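# La izquierda

Kamol Somboon llegó al local de Zamudio a las ocho menos diez y encontró la pinza izquierda encima del banco, con una nota pegada al mango. La nota decía: «Cierra mal. P.»

P. era Pichit Thaweesak, que había trabajado con ella la tarde anterior y que a esa hora estaba en el bar de enfrente, desayunando. Kamol dejó el abrigo en una silla, encendió la lámpara del banco y abrió el cuaderno. La última entrada era la 1080. Escribió debajo el número siguiente, 1081, y al lado: «Pinza izq., cierre».

Conectó el cable y movió el gatillo despacio. Los dedos se juntaron. En la pantalla, la apertura bajó hasta dos milímetros y se quedó ahí. Soltó y repitió. Dos milímetros otra vez. Con la derecha hizo lo mismo y leyó cero.

—Te dije que cerraba mal —dijo Pichit desde la puerta. Traía un café en vaso de papel y lo dejó lejos del banco, porque ya habían discutido por eso.

—Cierra bien. Lee mal.

—Ayer se me escapó una botella.

—¿Se cayó?

—La cogí con la rodilla.

Kamol miró los dedos a contraluz. Se tocaban por las puntas, pero entre las almohadillas quedaba una rendija más ancha por un lado que por el otro. Pasó una tira de papel y la tira salió sin resistencia. Entonces las dos cosas, pensó. Leía mal y cerraba mal.

Quitó los cuatro tornillos de la carcasa y los puso en la tapa de un bote, en el mismo orden en que habían salido. Debajo estaba la guía. Tenía polvo y un hilo de grasa vieja, del color del té. La limpió con un bastoncillo, luego con otro, hasta que el tercero salió blanco. El carro del dedo izquierdo corría bien. El del derecho se paraba un poco antes del final, siempre en el mismo sitio.

—Hay una arandela mal puesta —dijo.

—La cambiaron en agosto.

—¿Quién?

Pichit se encogió de hombros. Kamol buscó agosto en el cuaderno. La entrada decía «arandela nueva, Zurncombe, OK» y la letra era la suya. No comentó nada. La arandela estaba montada del revés, con el canto hacia el carro, y había dejado una marca brillante en la guía. Lijó la marca, puso la arandela del derecho y volvió a mover el carro con el dedo. Llegó hasta el final.

Faltaba la almohadilla. Una de las dos se había levantado por una esquina y hacía falta despegarla entera. La calentó con el secador, tiró con unas pinzas finas y rascó el adhesivo con una tarjeta de plástico. De la caja de Wunwood sacó una nueva, la presentó en seco, marcó el borde con lápiz y la pegó. Pichit sostuvo los dedos apretados con una mordaza mientras Kamol miraba el reloj.

—¿Cuánto?

—Veinte minutos.

—Se me enfría el café.

—Ve a por él. Aguanta sola.

Montaron la carcasa a las nueve y cuarto. Kamol ajustó el cero con los dedos juntos y después el máximo con los dedos abiertos, y guardó los dos valores. Le pasó la tira de papel. Esta vez se rompió antes de salir.

Luego venían las aperturas. El procedimiento de Wurkovow pedía 50 seguidas, con las dos pinzas a la vez, y que ninguna lectura se alejara del cero. Pichit se las puso en las manos y empezó. Kamol contaba en voz baja y miraba la pantalla. En la número doce pasó un camión por la calle y los dos se detuvieron, sin motivo, y siguieron cuando dejó de oírse.

A las diez empezó a llegar la gente. Pichit se fue a la zona de la mesa redonda y Kamol se colgó la tableta del cuello.

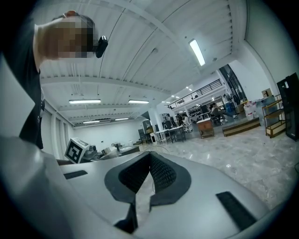
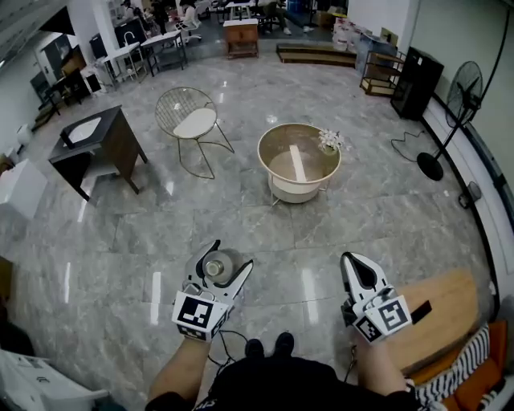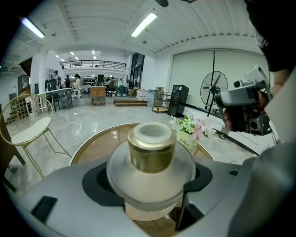
*Las pinzas de mano en el local de Zamudio. En la última, una de ellas con el tapón dorado.*

—Más despacio al cerrar —dijo Kamol.

—Voy despacio.

—Más.

Pichit cerró más despacio. La curva de la izquierda bajó limpia y se aplanó sin el escalón del día anterior. Kamol la comparó con la de la derecha poniendo una encima de otra. Se separaban un poco al principio, donde siempre se habían separado.

—¿Ves algo?

—Lo de siempre.

—¿Y lo de siempre es malo?

—Es lo de siempre.

Repitieron la toma con la botella de pie, después desde más cerca y después cambiando de lado. A Pichit se le cansaban las muñecas antes que los hombros, y cuando eso pasaba giraba los codos hacia fuera y los marcadores dejaban de verse bien. Kamol le avisó dos veces. A la tercera pararon y Pichit dejó las pinzas y sacudió las manos.

—En la otra empresa pesaban menos —dijo.

—En la otra empresa no te pagaban.

—También es verdad.

Comieron de pie, junto al banco, unos bocadillos que había subido el hermano de Pichit. Kamol aprovechó para mirar la derecha. Abrió la carcasa, comprobó la arandela, que estaba bien puesta, limpió la guía de todos modos y volvió a cerrarla. Le sobró un tornillo. Lo buscó en el dibujo, contó los agujeros y vio que era de la izquierda. Abrió la carcasa de la izquierda por una esquina y lo metió en su sitio.

—Eso no lo apuntes —dijo Pichit.

Kamol lo apuntó. Puso la hora, el tornillo y la referencia de la almohadilla, y debajo: «Arandela invertida desde agosto. Error mío. Revisar también las dos de repuesto».

Las de repuesto estaban en el armario, en sus maletas, y la llave la tenía Pichit en el coche. Bajó a buscarla. Kamol tiró los bastoncillos, vació la tapa del bote y volvió a dejarla en el banco, boca arriba, para los ocho tornillos que venían.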